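## 4. Who keeps the receipts? Record-keeping by family attorneys in Ostdale and Larkummont 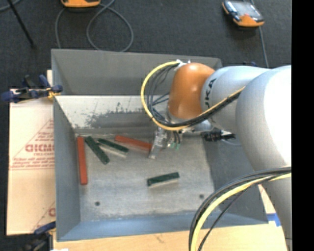

**Figure 4.** Robot arm with gripper reaching into a grey metal bin.

What does an adult child take on when they agree to act under a parent's power of attorney? They take on a duty to keep the parent's money apart from their own, to spend it for the parent's benefit, and to be able to show, years later if need be, where it went.

Most of the people we interviewed knew the first two parts of that answer quite well, and had thought about them a good deal (often more than they gave themselves credit for). The third part was where things came undone. Of the 46 family attorneys who spoke with us in the two towns, nearly all had started out with the best of intentions - a new folder, a notebook by the phone, a spreadsheet set up by a helpful grandchild - and a fair number had let the habit slide by the end of the first winter. Life got busy, a parent went into hospital, and the chequebook simply went along in somebody's handbag.

We want to be fair to these families, as the early literature was not always so kind. The older studies tended to treat a missing receipt as a warning sign of misuse. Our own reading is closer to that of Srour, whose work on informal care arrangements treats paperwork as one more household chore, to be done when there's a quiet moment and dropped when there isn't. A daughter in Larkummont told us she had bought her mother's groceries together with her own every week and paid from whichever card came out first, meaning to settle up at Christmas. She had never taken a cent that wasn't owed to her, as far as we could tell, and was very likely out of pocket. But she couldn't have shown that to a court, or to her brother, who was the one asking.

Siblings came up again and again. In the interviews led by Thư Phí, it was seldom the parent who first asked to see the books. It was a brother or sister living farther away, and the question usually followed one large item: a new furnace, a used car, or in one case a $3000 cheque to a nephew for his tuition. The attorney in that last case felt sure her father would have wanted the gift made, and he may well have. The document he signed said nothing about gifts, though, and she had not asked anyone before writing the cheque. Hadi Shboul and Gianni Martinelli, who coded the transcripts separately, both marked this passage as the point where the family stopped speaking comfortably with one another.

Payment for care was the other sore spot. Families found it awkward to put a figure on the hours spent driving to appointments or sitting up at night, so they left it unsaid, and then one day a sum was moved across to make up for it. Only 2 of the attorneys had a written agreement covering their own time. Both had been nudged toward it by a lawyer when the power of attorney was drawn up, and both spoke of it with some relief - one kept hers on the fridge, under a magnet, where her sisters could read it whenever they came for supper.

We come back to the matter of legal advice in Section 5, where Nevzat Taşdemir's interviews with practitioners are set beside the family accounts.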